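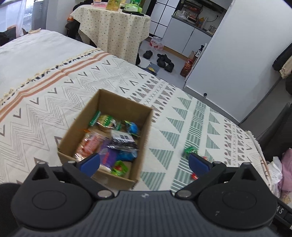 Mawar Sitompul thinks I'm doing it wrong, that you have to log the food before you eat it or the whole thing is pointless, and that anyone who says Saltel doesn't work for them has been cheating on the weekends. She said this over the phone this morning while I was trying to find my other shoe. I said I hadn't been cheating, I had been forgetting. She said the app doesn't know the difference.

Well, no. The app doesn't know much of anything, as far as I can tell. It told me last night that I'd had 1,439 calories for the day and gave me a green check mark. The day included a bowl of noodles from Liem that I entered as "noodle soup, medium" after scrolling past a dozen other noodle soups. The first one said 127. The one I picked said 628. Nobody at Saltel has ever met the man who ladles out that soup, and he is generous with the oil if it's slow and you ask about his knee. So where does 628 come from? Who weighed what?

I asked Mawar this and she said it averages out. I keep hearing that. I'd like to see it averaging out somewhere.

And then the target, 2,000, which the app handed me on the first night after five questions, one of which was my zip code. I said I was "lightly active." I have no idea if I am lightly active. I work at a desk in Jendgate and take the stairs when the elevator smells. I went back in tonight and changed the answer to "moderately active" to see what would happen and it gave me more food. Changed it back. Felt guilty about it, which is ridiculous, I hadn't eaten anything.

Three weeks of this now. What have I learned? Peanut butter has a lot in it. I knew that. I eat more when I get home late. I knew that too, and so did my mother.

Suryani Nair did it all last year and swears by it, and she does look well. But she also quit the night shift and started swimming, and when I brought that up at lunch she said yes, but it was the logging that made her do those things. Maybe. I didn't push. She had her phone propped against the water glass and was scanning the label on her yogurt, and I didn't want to be the one who spoils it. She's been kind to me about it. She even lent me her kitchen scale, the Ollberg, which gives two different weights for the same apple depending on where you set it on the counter.

The snacks are in their cardboard box on the bed, packages and wrappers, one with a white label, and I notice that I'm drawn to them for exactly the wrong reason. Anything in a wrapper is easy. You scan it and the app is delighted. The stew I made on my own from what was left in the fridge took fourteen taps, and I still had to guess at the carrots. If I were serious about getting a nice tidy chart I would eat out of packages all day. I can't believe that's what anybody had in mind – or maybe it is, I don't know who pays for the thing.

Mawar is calling back tomorrow to "go over my week." I said fine. I'll go through it with her, I suppose, and I'll put in the crackers I left out, and she can tell me what they mean.

What I would like to try is writing down when I eat and whether I was hungry, in here, with a pen. No numbers. Two weeks of that and then compare. It may be every bit as useless, but at least it won't send me a reminder at 9 p.m. asking if I forgot dinner. I did not forget dinner. I was eating it.

Slept badly again. The upstairs radiator has started up. Need to call about the car, and return the Ollberg before I drop it. Out of milk, too.

Hungry at ten. Had toast. Didn't log it.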